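**Speaker notes: "Perception and Planning for Two-Arm Manipulation in Simulation"**
Rirnton project, control software group. Dec 9, 2024. Do not read slide titles aloud.

## Slide 1. Opening

Thank the hosts and the program office. State the scope of the talk at once: the control stack, the perception module and the logging tools. Hardware is outside the scope, and questions on it should be held for the afternoon session.

The work is carried out in a simulated room. The same room is used for every trial, and the wrist views are rendered alongside the head view. Tell the audience that the room was kept visually busy by design. Stone texture on the walls gives the feature matcher many similar candidates, and the team wished to measure how often it fails.

## Slide 2. What the wrist view provides

The wrist view is the main input for the final approach. Both fingers remain in view, and the planner can therefore correct the offset between fingertip and target directly in image space.

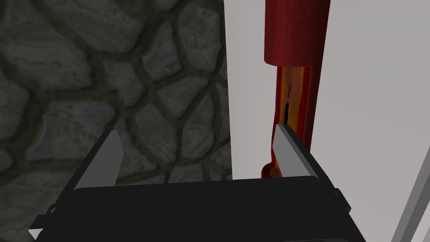 *Wrist view with cutaway vessel model, stone wall at left.*

Explain that the segmentation module must treat thin parts with care. The dark, slender line inside the vessel model is a few pixels wide toward its tip. At the default setting the mask often drops it. The Inamell release lowers the minimum region size and keeps such parts, at the price of more false regions on the mortar lines.

Pause here for questions on resolution. If asked, the logging tool stores masks at the same resolution as the source view.

## Slide 3. Two arms, one planner

Move to the head view. Both arms are planned jointly, with a single collision model shared between them. Earlier versions planned each arm in turn, and the second arm was regularly left with no valid path.

Points to cover:

- The shared collision model is refreshed at every planning cycle.
- The idle arm is given a holding posture and is still checked against the moving arm.
- Objects resting on furniture are entered as separate bodies. The red object on top of the drawer unit is handled in this way, and the gripper near it is permitted contact with that body only.
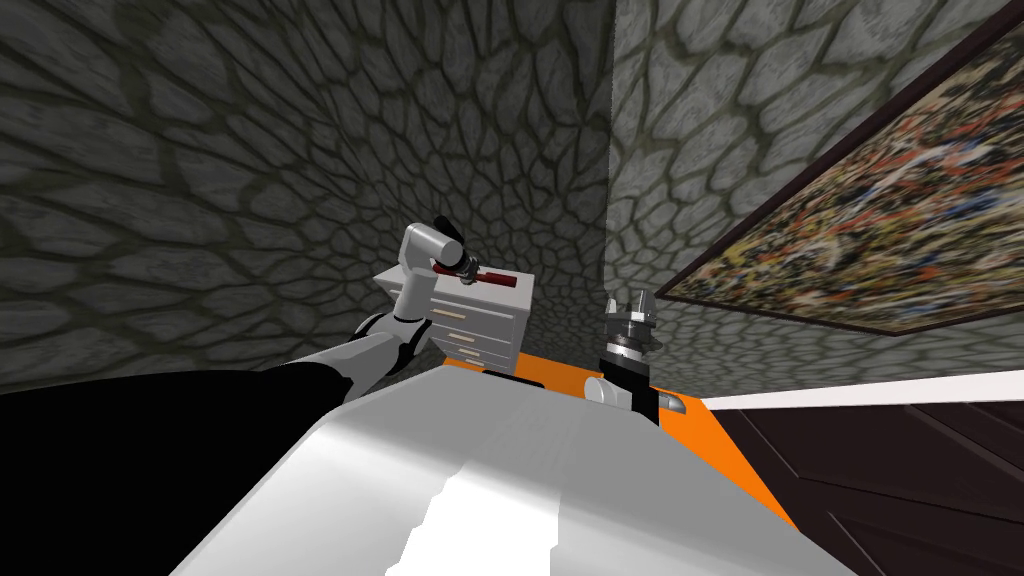 ## Slide 4. Results of the August evaluation

The evaluation covered 1,173 planning requests. Of these, 504 involved both arms. Each request was given a limit of 100 milliseconds, after which the planner returned its best path so far and the event was written to the log.

State clearly that a returned path is not the same as a completed task. The figures on this slide describe the planner alone. Task results are kept in a separate table and will be released with the Ledesma report.

Continue to the supported-load case. With the small cabinet held off the orange surface and the dark red object resting on its lid, the planner must limit tilt as well as avoid contact. Tilt is entered as a soft cost. A hard limit was tested first and caused the solver to reject too many starting postures.

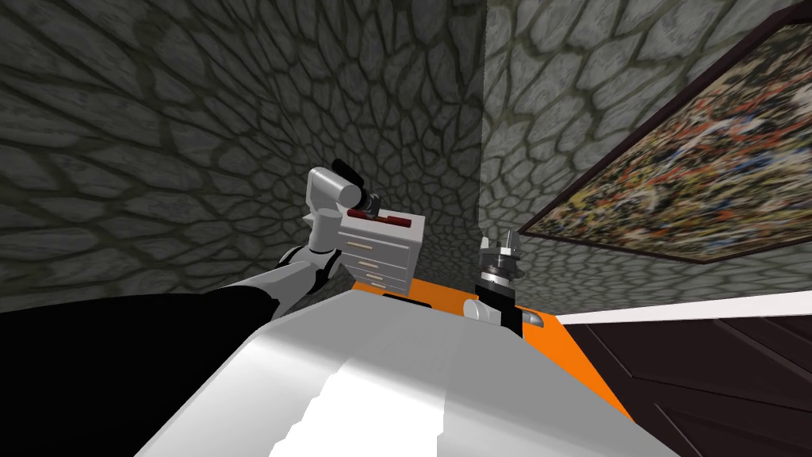
Filville asked at the review whether a soft cost is acceptable when a second body rests on the held one, and noted that a solver will spend any allowance it is given. The recommendation from Filville was to retain the soft cost for the path and to apply a hard limit at the two endpoints.

The group has accepted this recommendation. It is present in the current branch and has passed the regression suite. Do not promise a release date.

## Slide 5. Perception under difficult shading

Remind the audience that the pose estimator was tuned on evenly lit views. Shadow boundaries in the renderer can have a stepped, saw-tooth edge, and the edge detector reads these steps as real geometry. A framed painting with a densely colored canvas adds a further difficulty when it is seen at a steep angle, with its lower part hidden behind the gripper.
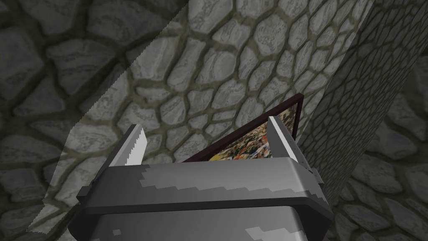 Two measures were adopted. The first is a filter that discards short edges arranged in regular steps. The second is a consistency check across consecutive views: an edge that does not move as the wrist motion predicts is removed from the estimate. The filter is inexpensive and is enabled by default. The consistency check requires a calibrated wrist pose and must be turned on in the configuration file.

If time is short, omit the filter parameters and refer the audience to the handout.

## Slide 6. Tooling and access

Describe the replay tool briefly. It loads a stored log, steps through the planning cycles, and shows the collision model beside the rendered view. Configuration files are stored with each log. Logs made before the Inamell release must be converted prior to replay, and the conversion script is included in the tools folder.

Requests for access should be sent through the project office. Leave the contact slide on screen during questions.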